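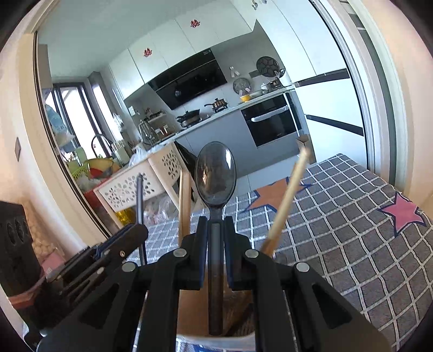 ## Clamp fittings or welded handrail for a workshop stair?

**gferri_metal** · Saturday

Hello all, I've been reading this board for ages and finally have something worth posting. I'm fitting out a workshop at Hekham with a straight steel stair up to a storage loft, and I picked up a crate of 96 galvanised clamp fittings from a yard that was closing down. Tees, elbows, base flanges, a few swivels, all for the same size of tube. They're lovely things! Proper heavy castings, grub screws all present, hardly a mark on them.

So my plan was to do the whole handrail and the loft edge in clamps and galvanised tube, and never get the welder out. Then my mate Leonardo came round, looked at the crate and said I'd regret it and should weld the lot. He's a good welder so of course he says that.

What would you do? It's me and one other person using it, up and down all day with boxes. Guido

---

**cocco_fab**

Clamps, every time, for a job like this. I did the loading platform at Kutska with them years ago and we've since moved it twice. Undo the screws, stack the tube, put it up again somewhere else. Try doing that with a welded rail.

Things I'd watch:

- Cut the tube square and take the burr off inside and out. A burr stops it seating and then you chase the wobble all afternoon.
- Tighten the grub screws with a torque key, to whatever figure the maker gives. People lean on a long hex key and crack the casting.
- Put cold galv paint on every cut end before it goes into the fitting. You can't get at it afterwards.
- Stand the posts on something solid. Most of the wobble people blame on clamps comes from a flange bolted to thin plate.

Carmela

---

**negri_a**

I'll take the other side. I like clamps for flat runs, but on a stair you're relying on adjustable angle fittings, and those are the ones that work loose. Every push on the rail going downstairs pulls at the same joint. A welded rail on a stair is stiffer and there's nothing for a sleeve to catch on. It also looks better, which I know isn't the question.

If I were doing it I'd weld the stair section, have it galvanised after welding, and use your crate for the loft edge. Best of both and you get to enjoy the fittings.

---

**gferri_metal**

Oh, I like that idea. Would the two look odd next to each other, though? One dipped after fabrication and one from ready-galvanised tube?

---

**negri_a**

For the first winter, yes. New dip is bright and often a bit spangly, ready-made tube is flatter. They both go the same dull grey in the end. Indoors it takes longer. Remember the vent holes, by the way! Sealed tube must never go in the bath without them, and ask the galvaniser where they want them before you drill.

---

**cocco_fab**

Amedeo, with respect, angle fittings only work loose if they were never done up properly. I check mine in September each year with the same key and I can't remember the last time one moved. And sending one short rail off for dipping means paying the minimum charge for a bath full of nothing.

---

**negri_a**

The minimum charge is a fair point. You can usually get round it if somebody else has a load going, ask in the lifts and loads section. But "I check mine every year" is rather what I mean. Most people don't.

---

**m_brouwer**

Guido, what height are you setting the rail at? Nobody has asked and it matters more than the joint.

---

**gferri_metal**

The offcuts from the yard give me 885 mm to the top of the rail, measured up from the nosing. I was rather pleased because it meant no waste at all.

---

**m_brouwer**

Stop there, then. That's too low for the stair. The usual guidance is 900 to 1,000 mm above the pitch line, and the loft edge wants to be higher again, so look up the figure for a workplace and speak to building control before you cut anything. I know it's only 15 mm. I've seen a lad take a whole rail down for less, and he had to buy the tube a second time.

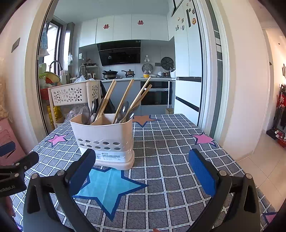
Also check the gap under the bottom rail on the loft edge, and put a toe board in. You said boxes. A tin of screws rolling off a loft is no fun for whoever is standing below. You can get toe board clips that go on the same tube, so that's one more vote for clamps up there.

Maarten

---

**gferri_metal**

Right, that has saved me a weekend! I'd never have thought about the toe board. I'll ring building control and buy new lengths for the posts. The offcuts can be racking.

Still torn on the stair itself. Carmela, what do you use for the bottom post? I've got a concrete floor but it's old and a bit crumbly at the edge where the stair lands.

---

**cocco_fab**

Resin anchors, well back from the edge, and blow the dust out of the holes properly. Brush, blow, brush, blow. If the edge is really poor, fix the bottom post to the side of the stringer instead with a palm fitting and leave the concrete alone. Dal Bello do a palm with a decent wide foot, which is what I have on mine.

---

**negri_a**

Agree with all of that. Side fixing is stiffer too, you get two bolts spaced well apart and the stringer does the work.

---

**l_gatti_welds**

The mate here. He sent me the link. I still say weld it, but I'll lend him my tube cutter either way, and I'll hold the other end of the tape this time.

---

**cocco_fab**

Ha! Welcome, Leonardo. Stick around, the stainless section could do with you.

---

**m_brouwer**

There's an old thread on side-fixed posts by Skendero with good drawings in it, have a look on page 2 of the stairs section. He had over 2,000 posts on here at one time and most of them were about brackets, bless him.

---

**gferri_metal**

Found it, the drawings are brilliant. Decision so far: clamps on the loft edge with toe boards, and I'll mock up the stair rail in clamps with side-fixed posts and give it a good shove. If it moves, Leonardo gets his way and I start looking for someone with a galvanising load going. Will post again when the tube's here.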